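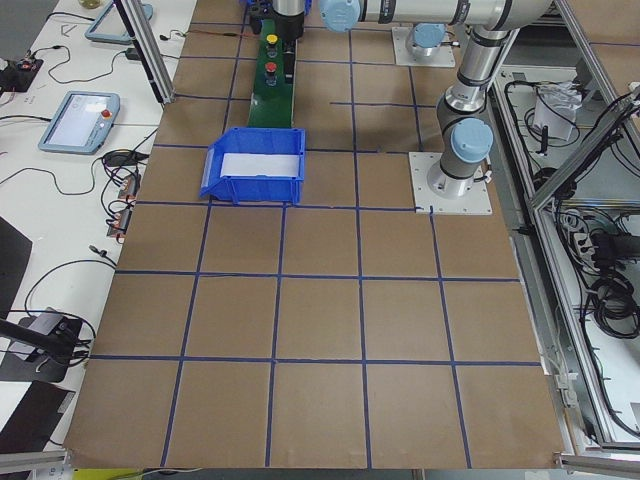
引き出しの中身を一度ぜんぶ出して、仕切り直す方法

わが家の台所には、何でも入れてしまう引き出しがひとつあります。輪ゴム、乾電池、もう使わない鍵、どこかのお店でもらったお箸、保証書の切れ端。開けるたびに何かがひっかかって、奥に手を突っ込んでがさごそやるのが毎朝の習慣のようになっていました。1月にようやく重い腰を上げて片付けたところ、思いのほか気持ちがよかったので、そのときのやり方を書いておきますね。

用意するもの
・大きめの段ボール(開いて平らにしておきます)
・色のはっきりしたマスキングテープ
・空き箱や浅いケースをいくつか
・メジャー、鉛筆、ふきん

1. 作業する場所をつくる
床でもテーブルでもかまいません。段ボールを広げて、テープで縦横に線を引き、マス目にします。きっちり測らなくて大丈夫です。私も目分量でしたし、途中で曲がりました。マスの大きさは、手のひらを広げて置けるくらいが使いやすいと思います。

2. 全部出す
ここがいちばん面倒なのですが、どうか途中でやめないでください。「この辺はきれいだから」と半分だけ残すと、あとで必ずそこから崩れてきます(経験者です)。空になった引き出しは、固くしぼったふきんで拭いて、乾かしておきましょう。

3. マスに分ける
種類ではなく「いつ使うか」で分けるのがおすすめです。毎日使うもの、週に一度くらいのもの、季節のもの、というふうに。この分け方は友人のエラヘ・ランジバルさんに教わりました。私は最初「文房具」「工具」と分けていたのですが、はさみをどちらに入れるかで延々と悩んでしまって……。使う頻度なら迷いません。毎日使うのですから、毎日のマスです。
行き先の決まらないものは、箱をひとつ置いてそこへ。あとでゆっくり考えましょう。お茶でも飲みながら。

4. 引き出しの内寸を測る
幅、奥行き、それから深さです。深さは忘れがちで、私は一度、気に入って買ったケースがほんの少し高くて引き出しが閉まらず、泣く泣く洗面所に回しました。取っ手のねじが内側に出ていることもあるので、そこも見てくださいね。うちの引き出しの奥行きは411ミリという半端な数字で、市販のケースを並べるとどうしてもすき間ができます。すき間には細長い箱を縦に入れて、ラップの芯や菜箸の場所にしました。

5. 仮に並べる
いきなりケースを買いに行かず、お菓子の空き箱などで一週間ほど暮らしてみてください。手前に置いたつもりのものを意外と使わなかったり、逆に奥のものばかり取り出していたり、暮らしてみてわかることがたくさんあります。箱の底に紙を一枚敷いておくと、細かいごみが出たときに紙ごと取り替えられて楽ですよ。

6. ケースをそろえる
配置が落ち着いたら、ここでお買い物です。予算は2,000円と決めました。500円のケースをふたつ買い、残りは空き箱のまま使っています。見た目は少々ちぐはぐですが、引き出しを閉めてしまえば見えませんし、娘はクッキーの箱のほうが好きだそうです。

7. 戻す
毎日のものを手前に、季節のものを奥に。乾電池は向きをそろえて立てておくと、残りの数がわかります。使いかけと新品は混ぜないように、テープを貼って印をつけておきましょう。

迷い箱の中身について
3で作った箱は、ふたをして目につくところに置き、ひと月たったら開けてみます。うちの場合、鍵が一本だけまだ残っています。どこの鍵なのか、夫に聞いても首をかしげるばかりです。心当たりを思い出したら、また追記しますね。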